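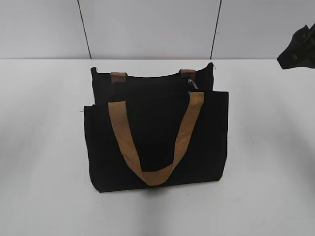 Unit 5 handout: Good practice for handling soft goods
Automation Practice, Flenthorpe campus
Instructor: Cadi Yorath

Reading before lab: the cell safety sheet and the first half of the Guvdale notes. Bring your trial log, even if it's a mess.

5.1 Why bags get a whole unit

Up to now we've been picking up boxes, cups and blocks, and you've all gotten pretty good at it. Now for the fun stuff! A tote bag has no single shape. Push it and it leans, lift it by one handle and the whole body swings, close the gripper a finger's width too low and you've pinched the front panel together with the back. I love teaching this unit, mostly for the arguments we get into over what counts as a fair trial.

Most of the rules below come out of those arguments. They're course rules, and they sit underneath the safety rules for the cell. If the two ever seem to disagree, the safety rules win and you come find me.

5.2 Setting up the table

One item on the table at a time. Phones, tape, pens and spare bags go on the shelf behind the operator line.

Wipe the tabletop before the first trial of the session. A faint smudge is fine. Anything a vision system could take for an edge has to go, and on a white surface that includes tape residue.

Park the arm before you place the item. "Parked" means at the home pose with motion disabled. An arm that has merely stopped moving is waiting for its next command, and your hands don't belong under it.

Stand the bag up with its broad side toward the camera unless the trial card gives another start pose. Let the near handle hang where it wants to. Please don't style it! A handle that has been carefully propped up gives you a lovely success rate and tells you very little about Skála, or any other controller, on a normal day.

5.3 Describing the start state

Write the start state down before you enable motion. Two or three lines will do, but they need to cover:

Pose: upright, leaning, on its side, collapsed.
Handles: which ones can be reached, and which are behind a panel or tucked inside. If you can't tell where a handle has gone, write "not visible." Don't guess.
Openings: open or closed, and whether there's a front compartment as well as a main one.
Hardware: zipper pulls, snaps, buckles. Metal parts can glint, and a bright spot on black fabric pulls some detectors right toward it.
Wear: loose threads, fuzz, torn stitching.

A model entry, for a black tote with tan webbing handles:

"Upright, broad side to camera. Front handle hanging down over front panel, slight twist in webbing. Rear handle: attachment ends visible, loop not visible. Silver zipper pull hanging near upper right. Loose thread, front panel, upper left."

Somebody reading that in January could set up something very close to it. Compare it with "bag, normal," which I have received more than once.

5.4 Dark fabric, pale background

Contrast helps you find the outline of a black bag, and it does nothing for you inside the outline. The mouth of the bag and the face of the front panel can come out nearly the same value, so check exposure on the bag itself, with the rest of the table allowed to go bright. Shadows matter too. The soft shadow under the base should be left out of your mask, and if your segmentation keeps swallowing it, log that as a perception fault even when the grasp goes fine.

5.5 Grasp rules

Approach slowly over the last stretch. The speed cap for this unit is 25 percent of the controller maximum, for everybody, including the group that already has Unonum running nicely.

Grasp webbing by the flat where you can. A twisted section can roll between the fingers during the lift.

Never drag a bag by its zipper pull. It will hold just long enough to fool you.

After a grasp, lift a short distance and pause before you travel. The swing has to settle or your placement numbers mean nothing.

If the fingers close on fabric you weren't aiming for, stop and release. Score it as a miss. A lucky lift by the front panel is still a miss on a handle task, and yes, I check the video.

5.6 Logging

The Guvdale set from earlier sections holds 1,258 trials, and the best thing about it is that the failures are all still in there. Keep yours in too. Every enabled motion gets a row, including aborted ones and the one where you forgot to open the gripper.

Allowed reasons to void a trial: power loss, emergency stop pressed by mistake, item changed by a person after motion was enabled. "It looked bad" isn't on the list.

5.7 For lab

Work in groups of 2. One person operates, the other keeps the log and holds the stop button, and you swap at the halfway point. Before you swap, the operator parks the arm and says so out loud.

Hand in the start-state entries, the full log, and a paragraph on one rule from this unit you'd change. I really do revise this handout from those paragraphs. The pause in 5.5 came from a student.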